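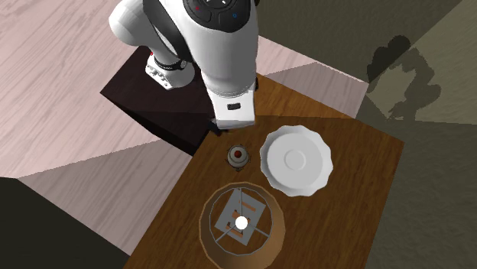
Police in Bristia have returned 14 stolen bicycles to their owners and charged two men, after a tip from a shop worker who recognized a frame number.

The bikes were found in a rented garage on Wumbei Road on the morning of April 18, 2026, along with a box of cut locks and a pair of bolt cutters. Officers had been looking for them since a string of overnight thefts near the Jolora rail station, where riders leave their bikes before the early trains.

It was a great piece of work by the staff at Nustik Cycles! A man had come in asking for a price on a blue touring bike, and the worker behind the counter checked the number against the list police send to local shops. It matched a bike reported missing the week before. She kept him talking about gears and tires (for a good long while, by her own account) and a colleague called the station from the back room.

"She stayed calm and she got us everything we needed," said Sgt. Wumpini Agbeko, who led the search of the garage. "We had a name and a license plate before he was out of the parking lot."

The two men, ages 31 and 38, face charges of theft and possession of stolen property. They are due in court in June.

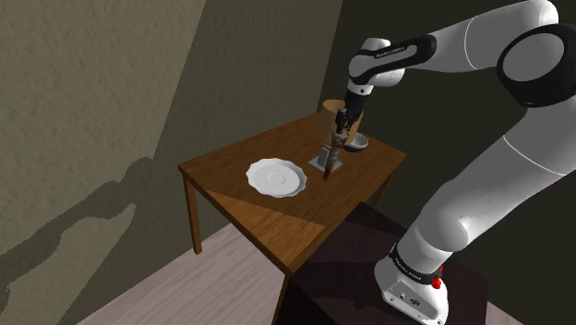
Stella Mussa said she had given up on ever seeing her bike again and had already started walking to the station. She got the call at work and cried at her desk, she said, and then rode home the long way, by the river, with the old bell still on the handlebars.

All of the owners were traced through the city's free bike register, which now has 769 entries. Most of them picked up their bikes the same afternoon, and a line ran out the door of the station with people swapping stories and pumping up flat tires on the sidewalk.

Two more bikes from the garage, a child's red one and a folding model with a torn seat, are still unclaimed. Anyone who thinks one of them might be theirs can ask at the front desk on Wumbei Road and should bring a photo or a receipt.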